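February, gone nine at night

Thumbs are gone. I had to use both hands to turn the key in the front door and I'm writing this with the pen held like a toddler holds a crayon. Second week of teaching a robot to tidy up, and the robot has yet to lift anything. I do the lifting. It gets the recordings.

When I told Mum I'd got a job in robotics she rang two of my aunties. I have since had a card. I haven't had the heart to tell her that what I do is pick rubbish up off a blue flowery cloth with a pair of black pincers, drop it in a bin, take it all out of the bin again and put it back on the cloth in a different mess. Years of her nagging me to clear up after myself, and now there's a firm that pays by the hour for it.

Bevance wants 3768 good episodes of "clear the surface" by the end of the job, across all of us and all the homes. An episode is one go at the cloth, start to finish. Our lot did 177 today before the checking, which sounded very fine until the checking. Yakubu Lawal goes through them in the evening and throws out whatever he doesn't like, and Yakubu doesn't like much. He threw out a whole run of mine from yesterday for what he wrote down as "hesitation". I asked what he meant and he said I keep hovering. The pincers come down over the thing, stop, have a think, and go in. He says if I teach it to hover it will hover forever. I said it might be nice for it to have a moment to itself. He wrote something else down.

So this morning was all about not hovering. You pick your object, you go in, you close, you lift. Soft things are the worst of it. A face mask goes flat against the cloth and you end up pinching a bit of cloth along with it, and then the whole surface comes up like a conjuror doing the tablecloth trick badly. Tissue you can grab from anywhere but it holds on to the pads and won't drop. Cigarette packets are lovely. Straight sides, a bit of stiffness, they sit between the pads as though they were made for it. I'd have done cigarette packets all day if they'd let me, and I don't even smoke.

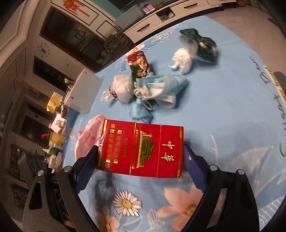
Lindiwe Coetzee was on with me until lunch. She's done this for longer and has opinions about wrists. Mine are too high, apparently. She wants the elbow tucked in and the turn to come from the forearm, and she showed me by standing behind me and moving my arm about like a golf pro, which got us both laughing, which wrecked the episode. Scrapped. Fair enough, I suppose a robot that shakes when it's near a tissue isn't what anyone ordered.

She also told me off for reaching for things in the same order. I go left to right. I hadn't noticed, but I do, every time, like reading. The recordings are meant to have variety, so I'm to start from the middle sometimes, or the far side, or take the big thing first. For the next hour I was so busy being spontaneous that I forgot which bits I'd done and went at a printed flower with full confidence. Closed on it and everything. Lindiwe said nothing for a good while and then asked if it was heavy.

The rule that gets me is that you can't use your fingers between start and stop. Fumble something onto the floor and every part of you wants to bend down and get it. You have to go after it with the pincers, slowly, while your back has a word with you. They do want some fumbles kept in, though only the ones where you recover nicely. A drop followed by a calm second try is "useful". A drop followed by swearing is not, even though Yakubu says there's no sound on the file. He says he can tell from the wrists.

Grernov sulked again after lunch. That's the upload thing. It shows a little bar, the bar goes nearly all the way across, and then it asks if you're still there. I was. We had a cup of tea at it for roughly 5 minutes and it pulled itself together. Lindiwe had to head off to the Pusham place by then so I did the afternoon runs on my own with Yakubu setting out the mess for me. He's far too neat for it. He puts a crumpled wrapper down and then straightens it.

Two-handed was the new bit today. One pincer on each hand, and you're supposed to have them help each other, so one holds the cloth still while the other grabs, or one passes to the other. Passing is horrible. I've used two hands together since I was a baby and the minute you put a hinge on the end of each one I turn into a man eating peas with tongs. I found the trick was to look at the bin and nothing else. The arm seems to know where the rubbish is if you leave it alone.

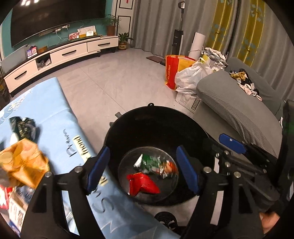 Three wrappers in the bin, the big snack bag still on the cloth.

Yakubu wants the bin moved between episodes too, only a bit each time. I kept putting it back in my favourite spot without thinking and he kept nudging it away with his foot, and we went on like that all afternoon without either of us mentioning it. Like being married.

I asked him at the end whether any of this had gone into the robot yet. He said an early version had, from the first batch, before my time. They call it Peng. He's seen it go. I asked if it could clear a table and he said it could clear some of a table. Then he said it had a habit of stopping over each thing for a second before it picked it up, and he looked at me, and I pointed out that I hadn't even started then. So somebody else hovers! I was more pleased about that than I should have been.

Came home and the kitchen bench was covered. Chip packet, junk mail, the bag from the chemist, this morning's toast plate. I stood there with my sore thumbs and looked at it for a bit, picked out an order, changed it for variety, and went and sat down.

Things for tomorrow: tape for the thumbs, elbow in, ask about the parking money again. Lindiwe says there's a set of pincers with a softer spring and that whoever gets in first gets them. She told me that herself, so either she's very kind or she's already hidden them. Alarm is set for six.

We use cookies to remember you've been here before. By reading on you're OK with that. Accept / Settings

Contact | Older entries | © All words mine, please ask before borrowing | Back to top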